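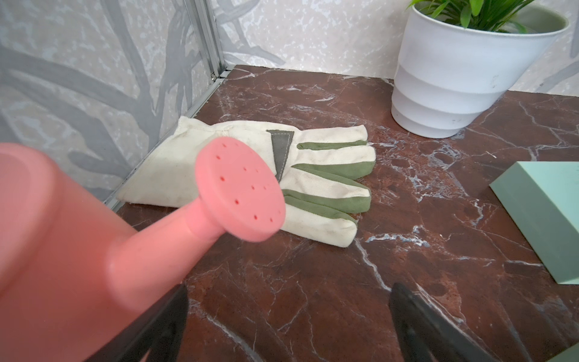

Wrist camera on the Uvico, with the pink watering can between the fingers.

Subject: Re: [bench-arms] Uvico two-arm kit, worth the hire?

Hello all,

Sorry this has taken me a while, and sorry in advance for the length (you know me by now). Several of you asked for a proper write-up of the Uvico kit once we'd had time to live with it, and we have now had it on the bench at Bedoya for 3 weeks, which is long enough to have got fond of it and also to have sworn at it.

For anyone who missed the start of the thread, the Uvico is the two-arm set that Lallow hire out by the month. You get both arms, a gripper and a little camera for each wrist, the rail they bolt down to, and a licence for Jivavov, which is the recording and playback software. We paid a deposit of £500 on top of the hire. The garden things are all ours, as is the marble top, and we chose them because they're awkward in different ways: a watering can with a long spout, gloves that flop about, and small mint-green boxes that look easy and aren't!

First, the good. The arms are much quieter than I'd feared, and you can hold a conversation next to them without raising your voice. Setting up took us an afternoon with a long break for tea in the middle. The wrist cameras are the best thing in the whole kit, to my mind. When you're working out why a grip went wrong, being able to see what the fingers were up to from close in is worth any amount of squinting from the side, and Jivavov lines up both wrist views with the overhead one so you can step through them together. I found myself doing this of an evening when I should have been cooking.

The close view does have its limits, mind. Once you have something as bulky as the can in the fingers it fills a good part of the picture, and whatever is lying behind the rose you simply have to take on trust or look for with the other arm. It's also a bit soft very near the fingertips. I've asked Lallow whether a different lens can be fitted and they are looking into it.

Now the grumbles. The printed manual is 27 pages long and the part about cable routing is one paragraph. Please do leave yourself plenty of slack at the wrists, more than looks tidy, and then run each arm slowly through its full reach before you fasten anything down. We did it the other way about and had to start again. The Jivavov installer is also rather fussy about which socket you plug each camera into, and if you swap them over it will cheerfully show you left as right without a word of warning. A dab of coloured tape on each plug sorted us out.

We've recorded 292 runs so far, mostly moving the boxes and the can about, with a few goes at the gloves when we were feeling brave. Boxes are the pleasantest by a long way, as the flat sides suit a plain two-finger gripper. Gloves are still mostly a matter of luck and I wouldn't hire the kit on the strength of them.

The layout we've settled on has both arms on the front rail, with their grippers facing each other, with the boxes in the middle where either gripper can get at them and the plant kept well back.
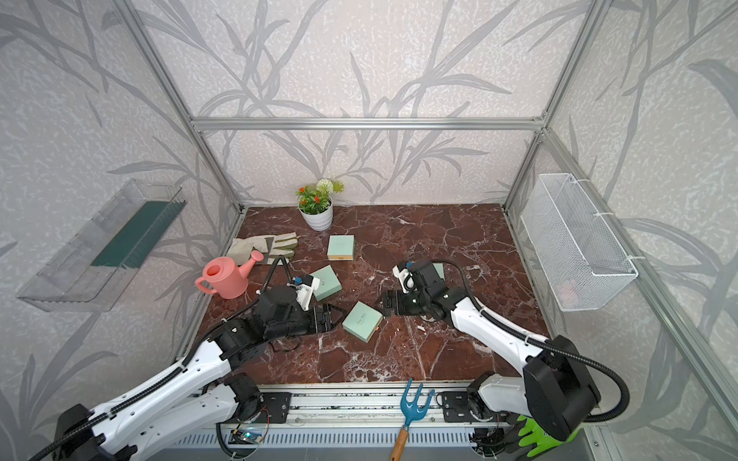 On Wednesday, someone on this list wrote:

We're thinking of hiring the Uvico for our own workshop but we only have room for a fairly small bench. Do the two arms get in each other's way? I'd also like to know whether you can run it with a single arm and add the second later, or whether Lallow insist on the pair. Last thing: how much help do they give you once the van has driven off?

Taking those in order. Yes, they can get in each other's way, and the middle of the bench is where it happens. Jivavov has a setting that makes one arm wait while the other is in the shared part, and I would switch it on from the first day. It slows things down a little, but you'll be far less nervous. If your bench is narrow, try laying the work out so each arm has its own side and they only meet when they really must.

Lallow will hire you a single arm, though the price isn't half, so do ask for both quotes before you decide. You'd still want the full rail if you think you might add the second one.

As for help, they've been lovely. I rang twice in the first week and got a person both times, and the second call went on for ages and ended with them sending us a longer camera lead without charge. Email is slower.

We've asked to keep the kit until the end of May. If anybody would like to come over to Bedoya and have a go before it goes back, drop me a line off-list and we'll find a morning. Bring something awkward for it to pick up, and I'll put the kettle on.

All the best from the Bedoya bench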